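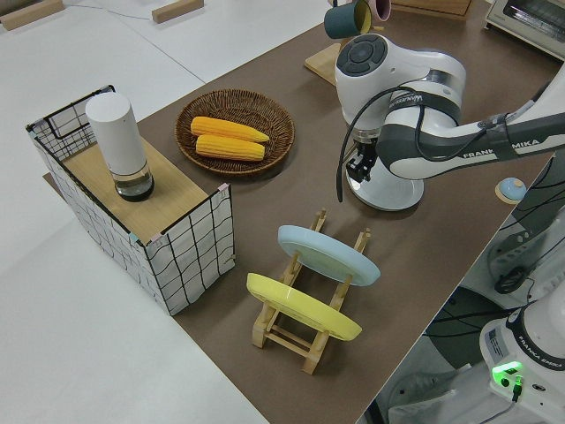

Minutes of the general meeting, 16 March 2020

Last updated: 16 March 2020

1. Previous minutes
Accepted with one correction: the drainage quote was for the lower beds only.

2. Water
The meter at the Otthorpe Road gate read 1,763 kL. The leak at the second standpipe is repaired. Members are to turn off taps at the wall – the trigger on the hose does not count.

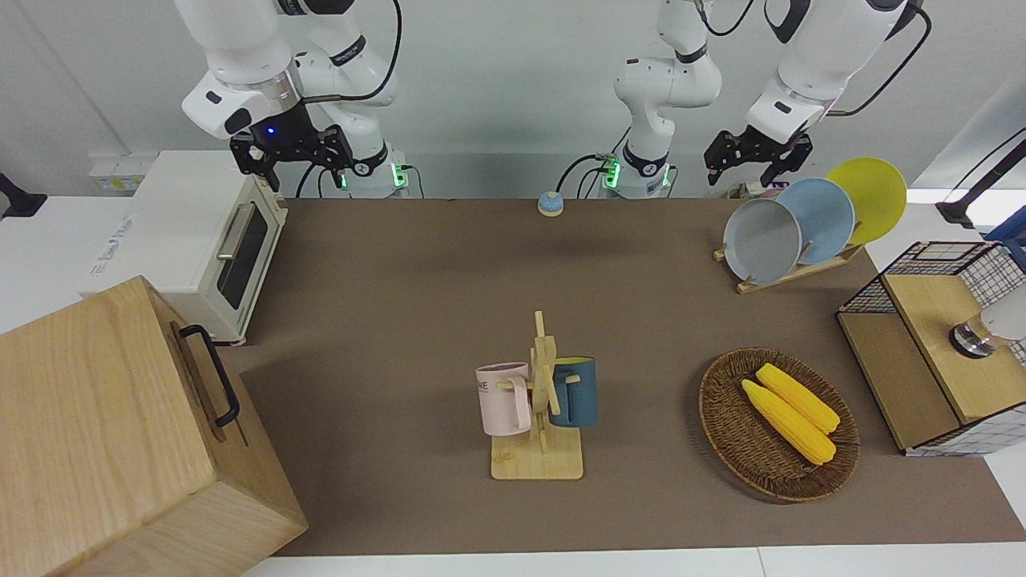

Nidham Community Garden Club – Plots and Produce Group

3. Autumn planting
Beds one to six will be dug over before the end of the month. Garlic goes in first, then broad beans. The Sarıgül grape cuttings stay in the shade house until June. Mulch is to be kept clear of the stems.

4. Soil
pH in the northern beds is still high. Motion to buy 50 bags of Landisex compost, to be spread before planting. Carried. A motion to add lime was withdrawn.

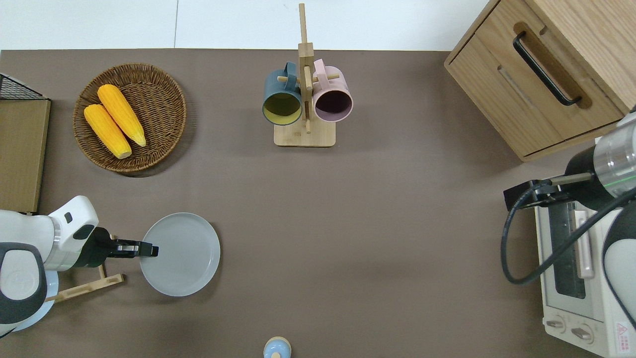
The southern beds were not tested and will be done with the same kit once new strips arrive. Results go on the shed noticeboard.

5. Money
Balance is $2,000 after the water bill. Up to $200 approved for netting and stakes. Plot fees remain unchanged.

6. Other business
The green wheelbarrow needs a new tyre. Keys to the tool shed must be signed for. Meeting closed.

This site uses cookies. By continuing to browse you agree to our use of cookies.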